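The Corner Job
by Zane Kļaviņa
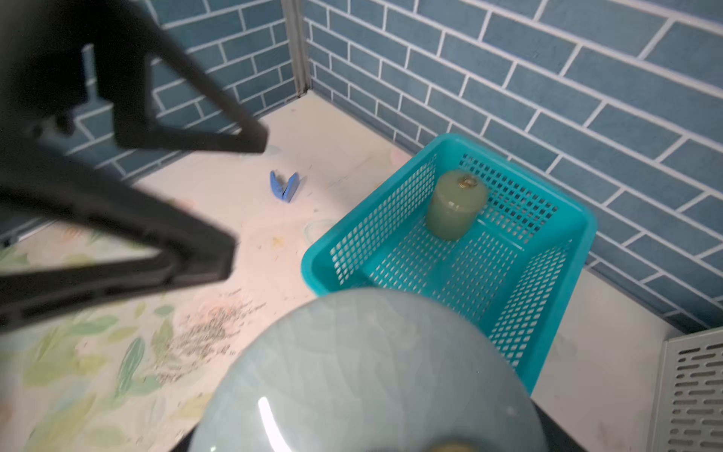
Can a machine tidy a kitchen yet? Parts of one, slowly, if you're willing to stand nearby and keep your opinions to yourself.

I was not good at the second half. I'd been at Plirnik five weeks by then, and my job was to sit on a stool with a clicker and press it whenever the arm did something a person would call wrong. They'd hired me because I used to clean rental apartments. I had strong feelings about crumbs, and I'd said so in the interview, at length.

The arm was called Gosel. I never found out why. It lived in a tiled corner at the back of the building, and every morning Paulauskas (first name, last name, I couldn't tell you, that was all anybody called him) would lay out a mess for it. He took real pride in his messes. Something heavy and glazed, something in the teal basket, a clothespin, a pinch of whatever was left in the bottom of his lunch bag. Then he'd step back and say, "There. Somebody's aunt has gone out for the day."

"My aunt would never," I said.

"Everybody's aunt," he said, and went to start the run.

The clothespin was the one I hated. Gosel would come down over it, stop, go up again, and think. You could have folded a bath towel in the time it took to think. Then down, and a little pinch, and the pin would skate away across the mat like it had somewhere to be. Click, went my clicker. Up. Think. Down. Click.

Thirteen tries, that Tuesday. I had my hand halfway out to just grab the thing when Paulauskas said, "Zane."

"I'm stretching."

"You're helping."

"It's right there! It's a clothespin!"

He came and leaned on the wall next to me. He said he'd worked for a company called Bestow before this, where they spent 2000 dollars on a drawer full of forks and never got one fork into the dishwasher facing up. He told me this like it was a love story. Maybe it was -- he still carried one of the forks in his jacket, and he ate his noodles with it.

"And did it get better?" I asked.

"The noodles?"

"The machine."

"It got good at spoons," he said.

So I sat on my hands, and I mean that literally, the clicker was digging into my leg. Down it came again. It turned a little this time, which I hadn't seen it do before, and it took the pin by one arm instead of trying to swallow the whole thing. Up it went, wobbling. It hung there over the basket for so long that I stopped breathing, and then it let go.

The pin landed in the basket.

I yelled. Paulauskas dropped his fork. Someone upstairs banged on the floor.

"The crumbs are still there," I said, once I'd got hold of myself.

"The crumbs are next month."

I looked at them. I looked at the little brush hanging by the door. He saw me looking, and he picked up the brush and took it with him to lunch.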